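Section 7. When the Gripper Stops Short (Fault 108)

Fault 108 is the one you will meet most often on the Riveck arm, usually in the last hour before you wanted to go home. The pendant says GRIP PATH UNCONFIRMED. What it means is that the controller was told there was a clear way to the part and has stopped believing it.

The arm holds position with the fingers open and waits. It will wait all night. It does not sulk, though it can look that way from across the cell.

CAUTION: A stopped arm is still a powered arm. Do not reach between the fingers to "just nudge" the block. The drive holds torque until Step 2 is complete, and the fingers close with the same force whether they find wood or you.

7.1 Before you clear anything

Clearing the fault from the pendant takes one button, and the button is green, so people press it. Please don't. Clearing wipes the last wrist view from the buffer, and that view is the best evidence you will get. Save it first (Menu, Faults, Keep View), then replay the same pose in the Damance simulator and look at what the gripper was up against.

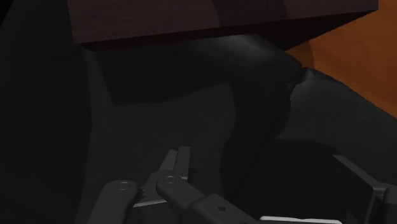 Acheampong

The replayed pose has the block at the top and the open fingers coming up from the bottom. Look at the shadows. One sits directly under the block, blocky and black, and runs into a second that goes down toward the gripper linkage. On a dark gray surface, to a depth routine with a nervous disposition, a black shadow with a firm edge can pass for a slot, a ledge, or a second block. The routine picks one of these and the arm stops for it.

The dark wood is no help either. Its underside is nearly black, so the place where block ends and shadow starts is hard to find by eye, and the software's eye is worse than yours.

7.2 Recovering the arm

1. Press HOLD on the pendant. The status light goes from blinking amber to steady amber. If it keeps blinking, you pressed PAUSE, which is next to it and does something else.

2. Turn the drive key to OFF and wait 25 seconds. The brakes engage at once, but the finger drives bleed down at their own pace. Count if you have to.

3. Open the cell gate and look at the block from the side. You want to know whether it is tilted, shifted, or resting on anything it shouldn't be.

4. If the block has moved, reseat it by hand. If it has not moved, leave it alone and suspect the lighting.

5. Check both fingers for play at the pivot pins. Wiggle each fingertip side to side with the drive still off. Any click you can feel is too much; go to Section 9.

6. Close the gate, turn the key to ON, and back the arm away at jog speed only. Back straight out along the approach line. Swinging sideways this close to a part is how the Navthorpe cell got its dent.

7. Clear the fault. Now you may press the green button.

NOTE: If Fault 108 returns on the very next cycle, do not clear it a second time. Two in a row is a setup problem, and the arm is right to complain.

7.3 Keeping it from coming back

Open the simulator and set Shadow Softness to 87. The factory setting gives harder shadows than most shops have, and an approach checked against it will be touchy on the real floor. Rerun the approach and compare the result with the view you saved.

Then look at your lamps. One strong lamp makes one strong shadow, and the arm will find it. Two weaker ones on opposite sides of the cell cost less than a new fingertip. After moving a lamp, run the exposure routine in Section 4 again -- yes, all of it -- before going back to automatic.

Do not fix the problem by turning off path confirmation. The option is in the Service menu and it works very well, right up to the moment the fingers meet the block at full speed.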